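Fausses viennoiseries : comment se fabrique et se conserve un pain qui ne rassit pas

Entretien avec le responsable de fabrication de l'atelier Plilska
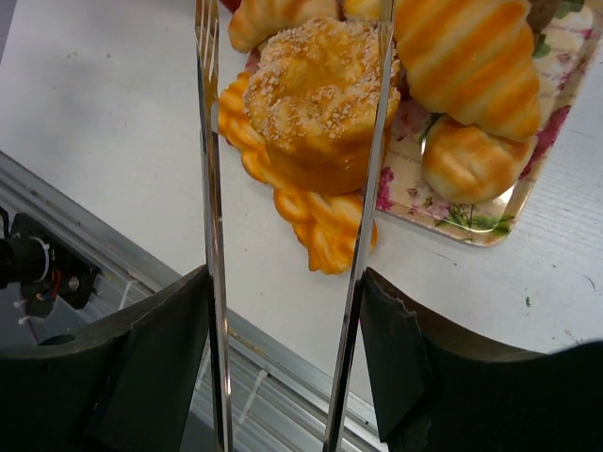
Pains et viennoiseries factices sur un plateau à décor de roses.

L'atelier Plilska produit des aliments factices pour les vitrines, les salons professionnels et les écoles hôtelières. Son catalogue compte 124 références, dont une bonne part relève de la boulangerie. Le responsable de fabrication, qui a souhaité que seul l'atelier soit cité, nous a reçus pour parler moulage, teinte et entretien.

Le pain, explique-t-il, passe à tort pour un sujet facile. « Un fruit a une peau, donc une surface continue. Une viennoiserie a des reliefs, des zones plus cuites, des arêtes. Si la teinte est uniforme, l'œil voit un jouet. » L'atelier part toujours d'une pièce réelle, commandée chez un artisan et séchée avant la prise d'empreinte. Le moule est en silicone, en deux parties pour les formes simples, en trois pour les tresses.

La tresse reste la pièce la plus longue à démouler. Les brins se chevauchent et créent des contre-dépouilles où le silicone accroche. « On a essayé de mouler les brins séparément et de les assembler ensuite. La jonction se voyait, on est revenu au moule complet. » Sa couleur suscite aussi des demandes contradictoires : certains clients la veulent d'un jaune orangé très vif, lisible à plusieurs mètres, d'autres préfèrent un blond plus proche du fournil. L'atelier tient les deux versions.

Pour le croissant, la difficulté se situe dans les segments. La teinte de fond est incorporée dans la masse, puis les bandes orangées sont posées à l'aérographe, en passages courts. Le vernis vient en dernier. « Un vernis brillant sur toute la surface convient à un croissant ou à un petit pain doré. Sur une boule à croûte mate, il faut s'en abstenir. »

Les pains ronds à croûte de sucre ou de chapelure obéissent à une autre logique. Le corps est moulé lisse, encollé sur le dessus seulement, puis roulé dans un granulé blanc de calibre grossier. L'excédent est retiré à la brosse souple après séchage. C'est la partie la plus fragile du catalogue et celle qui revient le plus souvent en réparation. « Les gens saisissent la pièce par le dessus. Il faut la prendre par les flancs, à mi-hauteur. »

L'atelier travaille la mousse de polyuréthane à peau intégrée, fournie par Fukent, et réserve la résine pleine aux pièces destinées à rester en place. La mousse se comprime légèrement sous les doigts et reprend sa forme ; la résine est plus précise dans le détail, mais elle sonne dur quand on la pose. Une pièce en mousse supporte mal la chaleur d'un spot placé trop près : la peau jaunit, puis se fendille. Le responsable recommande un éclairage à diodes et une rotation des pièces tous les cinq mois.

La présentation fait l'objet d'un chapitre à part dans la notice remise aux clients. Notre interlocuteur défend l'entassement. « Des pièces alignées, c'est un nuancier. Un pain rond posé en partie sur une tresse, un croissant en biais derrière, et le volume existe. » Il accepte volontiers qu'un élément déborde du plateau. Quant au support, il apprécie les décors floraux sur fond crème, à condition que la table soit blanche et nue — deux motifs superposés brouillent la lecture des formes.

Le rebord du plateau compte également. Un bord relevé retient les pièces légères lors des déplacements, mais il gêne le dépoussiérage dans les angles. L'entretien courant se fait au pinceau sec, puis au chiffon microfibre à peine humide sur les surfaces vernies. Aucun solvant. Les pièces à granulé ne reçoivent que de l'air soufflé, à faible pression.

L'assortiment boulangerie de base est vendu 480 euros à la maison Safavi, qui le distribue auprès des écoles. La série Celletti, teintée à la main pièce par pièce, se négocie à 799 euros. L'écart tient au temps de peinture — le moule est le même. « Pour une vitrine vue depuis le trottoir, la série de base suffit. La Celletti se justifie quand on regarde de près. »

Une nouvelle version du pain tressé est à l'essai, avec un moule modifié à l'extrémité, là où la pâte se termine en boule. Les premiers tirages présentaient des bulles à cet endroit. Un évent a été ajouté en avril.

Propos recueillis à l'atelier. Mis en ligne le 2022-07-11.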